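The belt moves! I know I said that back in May too, but that time it moved for maybe a minute and then walked itself sideways off the roller and chewed up its own edge. This time it runs straight, it stops when I tell it to stop, and I've been grinning about it since Monday.

For anyone just joining, I'm building a brick sorter at the shared workshop. My kids' old building bricks have been living in one giant tub for years, all the colors mixed together, and instead of spending one rainy weekend sorting them by hand like a sensible adult, I have now spent most of a year teaching two robot arms to do it. The project is called Selix. Ottilie Auer came up with the name and I've stopped asking her what it means.

So, the belt. The tracking problem was the end bracket the whole time. I had one side a hair further out than the other, and I kept fiddling with the tension when I should have been measuring the bracket. Loosen, nudge, tighten, run it, swear, repeat. Once both sides matched, the wandering stopped, and I left it going through an entire lunch (and a long one) without touching it. I also slowed the motor down to 70 percent. Full speed looks great on video but the bricks were showing up faster than the arm could make up its mind.

Colors are down to two for now, red and yellow, one bin each. I started with five and it was a mess. Blue and dark green look the same to my software after sundown, and I was losing whole evenings to that when the mechanical side wasn't even done. Two colors is plenty to find out whether the arm can pick something up and let go of it in the right place.
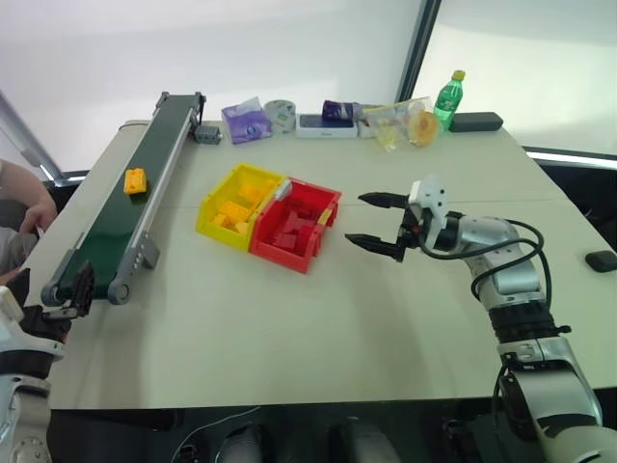
Shafiq Liyanage thinks I should forget about color altogether and sort by size, on the grounds that my kids never once went looking for a red brick, they went looking for a long one. He told me this while eating my chips. He has a point, and I hate it, and size is going on the list for later. Much later! Size means measuring a brick that could be lying at any old angle, and I'm still getting the occasional yellow one in with the reds, so let's not get ahead of ourselves.

About those mistakes. I ran a batch of 100 last night and wrote everything down like a grown-up. Most of the trouble was in the grip. The fingers on this gripper come to a point, and if they close on a corner the brick spins and shoots out like a watermelon seed. I found one in my shoe when I got home. Clodagh Kinsella suggested little rubber sleeves cut from a bike tube, so that's my next job, and if it doesn't work I'll print some wider fingertips and try those.

The other thing is the clip. My two bins kept creeping apart every time an arm bumped one, and then all my drop positions were off, so I put a small white clip over the rims where they meet. Cheapest part in the whole build and it fixed a problem I'd been attacking with code for two weeks. I deleted 390 lines after that. Felt wonderful.

Still to do: the rubber sleeves, a proper chute for feeding bricks onto the belt (I'm placing them by hand, which is getting old), and some kind of tidy-up for the cables under the table before I catch a foot in them. I also want the two arms to quit waiting for each other so politely. Right now one won't start until the other has parked itself completely, and a batch takes forever.

If you've gotten rubber to stick to a smooth gripper finger and stay there, please tell me what glue you used. I've tried two so far and both peeled off by the next morning.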